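Skip to content
Home » Notes » Finding a cabinet seam with the wrist camera

Finding a cabinet seam with the wrist camera

March 26, 2020 — filed under Perception, Trirnis

I spent most of this week on one small part of Trirnis, the door-opening software I have been writing since December. The part is called the seam finder. Its job is to look through the wrist camera when the gripper is already close to two panels and say where the gap between them is.

The old version used depth. That worked from across the room and got worse the closer we went. Up close the panels are pale and flat, there is nothing on them to match, and the depth map fills up with holes. Marius Grecu suggested dropping depth for the last stretch and working on the plain color picture. I had resisted that because I expected the shading to cause trouble, and it did, but less than the holes.

So the new version does this. It converts to gray, subtracts a heavily blurred copy to take out the slow changes in light, and looks for thin dark lines that run close to vertical. Then it fits a straight line through what is left. It reports the position and the lean, and the controller uses the lean to turn the wrist before moving sideways.

The view it gets is mostly blank. The seam is thin and leans a little to the right on the way down, and the panel on the right is a touch darker than the one on the left.
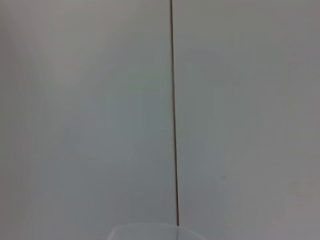 What went wrong first

My first fit kept getting pulled off at the bottom, where the white shape comes up into view and has a faint vertical line of its own. The filter picked that line up as more seam. Now I mask out a fixed strip at the bottom before doing anything else. It costs some length on the line and I can live with that.

The second problem was the threshold. I had one fixed number for how dark a line must be, tuned on the test doors at Woltdale, and it failed as soon as Bogdan Stanciu changed the lamps. It is now set from the contrast in each picture.

Results so far

I ran it on 200 saved pictures. The old version lost the seam in 38 of them. The new one lost it in 2, both badly blurred. Corina Surdu wants the same test run live with the arm moving, and she is right to ask — saved pictures are easy.

Still to do: return "no seam" properly when there isn't one. At the moment it hands back its best guess with a low score, and the planner ignores the score. Despina Pop has the planner side of that on her list.

Posted in Perception | 2 comments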